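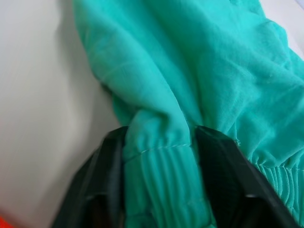 Kęstutis Lūse wrote in to ask whether the free mending evenings in Drolow would carry on through the winter, and whether people who live outside the town could bring their clothes too. Flukside Textile Reuse is pleased to confirm that the answer to both questions is yes.

Starting in November, the mending program will move from the Sakalauskas branch library to larger rooms on the ground floor of the former Tundo dye works. Sessions will be held every Monday from 5 p.m. until 8:30 p.m. and will remain free of charge. Residents of the surrounding villages may attend on the same terms as residents of Drolow.

The program accepted 2,358 garments for repair during its most recent season. Of these, 725 were children's clothes, mainly pants with worn knees and jackets with broken zippers. Knitwear and sweatpants made up much of the remainder. Items that could not be mended were returned to their owners or, with the owner's consent, cut up for patches.

"Many people own a sewing kit and have never been shown how to use it," said Kęstutis Stankevičius, director of Flukside Textile Reuse. "We will gladly replace an elastic waistband for anyone who asks. We would much prefer to sit down with them and do it together, so that the next one can be done at home."

The new rooms provide space for six sewing machines and two overlock machines, along with a cutting table and a separate area for hand sewing and darning. The entrance on the canal side has no steps. Visitors arriving by bus should use the Dye Works stop; bicycles may be left in the covered yard.

Each visitor may bring up to two garments per evening. Clothes should be washed before they are handed in. Thread, needles, plain buttons and standard elastic are supplied. Visitors who need a zipper in a particular color or length are asked to bring their own, as the stock held on site is limited to black, navy and white. Leather, fur and waterproof outerwear cannot be accepted at present.

Repairs that take longer than one evening will be labeled with the owner's name and kept until the following session. Garments not collected within six weeks will be passed to the clothing exchange, which shares the building and is open during the same hours.

Short lessons will be offered at the start of each session. The first series covers hemming jersey and other stretch fabrics, closing a split seam, and patching fleece without leaving a hard edge on the inside. A second series, on darning socks and sweaters, will follow after the winter break. Places in the lessons must be reserved in advance at the library desk or by telephone. No reservation is needed for ordinary repairs.

Flukside Textile Reuse also invites donations of unused thread, knitting wool and working sewing machines. Machines should be delivered with their foot pedal and power cord. Donations of worn clothing should go directly to the clothing exchange.

Press inquiries should be addressed to the Flukside Textile Reuse office in Drolow. Interviews with Mr. Stankevičius can be arranged on request, and members of the press may visit the new rooms during any regular session.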